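Ninety-four per cent of what, exactly?

March 23, 2020

I have now read the Koubek write-up three times, which is twice more than I meant to, and I still can't tell you what they measured.

For anyone who hasn't had it forwarded to them yet: Koubek is a method for teaching an arm to pick up cloth from demonstrations, using only the view from the wrist. No overhead camera, no depth, no model of how fabric folds. You steer the arm through a lot of grasps by hand, the network learns which way to move from the picture it has, and then you let it go. Přemysl Paulík and his group at Pevton put it out in October and the claim at the top is that it "handles unseen fabrics" after 1,000 demonstrations. People have been repeating that phrase to me ever since, mostly people who want to buy something.

I don't think the work is bad. I want that said early, as I had a slightly sour email after the last post. The training code runs. The write-up is clear on how the demonstrations were gathered, and whoever did the labelling was careful. My quarrel is with the word "unseen" and with what gets to be called a success.

Take "unseen" first. The test fabrics are new pieces of cloth, fine. They are new pieces of cloth on the same table, under the same lamp, put down by the same people who put down the training cloths. If you have ever asked a lab member to "just drop it anywhere" you will know how that goes. After a day everybody has a favourite anywhere. Nelli Kettunen made this point about the Flader results years ago and got very little thanks for it. The network may have learned cloth. It may have learned Přemysl's table. The numbers in the paper can't separate the two.

Then success. A grasp counts if the fingers close and some fabric comes up with them. How much fabric? Doesn't say. Held for how long? Until the arm reaches its lift height, and the lift height is given in one place and then a different one in the appendix. I wrote to ask which was right and had a friendly reply saying they would look into it. If you're picking a sock out of a pile, any pinch will do. If the next step is folding, then a corner and a mouthful of the middle are two different outcomes, and scoring them the same hides the thing I most want to know.

So we've been running it ourselves at Pliltham, with Bontu Araya doing most of the real work and me doing most of the complaining. We kept their network and their training recipe as they stood. We changed what was under the cloth, where the light came from, and how we scored. Out of 362 attempts so far I'm not going to give you a headline rate, because the conditions aren't balanced yet and somebody will put it on a slide. What I will say is that the ordering is already clear enough to annoy me. Plain dark table: it does well, close to what they report. Pale patterned surface: noticeably worse. Move the lamp: worse again, and in a way that depends on which side you move it to. 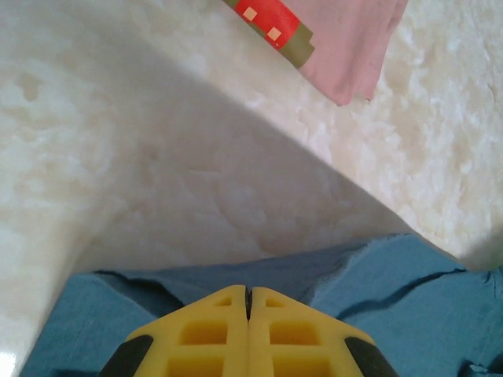
Shadow is the part I think the write-up skips over. With a wrist camera you're looking past your own hand, and a shadow moves when the arm does, or the cloth does, or the person at the desk leans in. The policy has no idea what is fabric and what is just less light. Once you get down to the level of the blue cloth there, with the yellow fingers shut and resting on it, the big grey wedge across the white has a sharper edge than most of the folds do, and it runs right down to meet the top of the fabric. I'd have trouble blaming a network for treating that line as a hem. The paper's own figures have nothing like it in them. Everything is lit flat.

Chantal MacPherson thinks I'm being unfair, and she has a decent argument. Her view is that every wrist-view method has this problem, that Koubek was never sold as a lighting study, and that I'm marking it down for an exam it didn't sit. Perhaps. But "unseen fabrics" is a claim about the world outside the lab, and the world outside the lab has windows.

She also suggested a cheap check, which we're doing next: train 2 copies, one on their demonstrations and one on the same number gathered with the lamp moved between every batch, and score both under four lamp positions neither has met. If the second copy closes most of the gap, then the method is sound and the data was narrow, and I'll say so here. If it doesn't, I'd like to hear from Pevton about what the network is looking at.

Alžběta Danko has asked for our scoring sheet. It's a plain table with a column for where on the cloth the fingers closed, and it'll go up once Bontu has fixed the column headings I muddled.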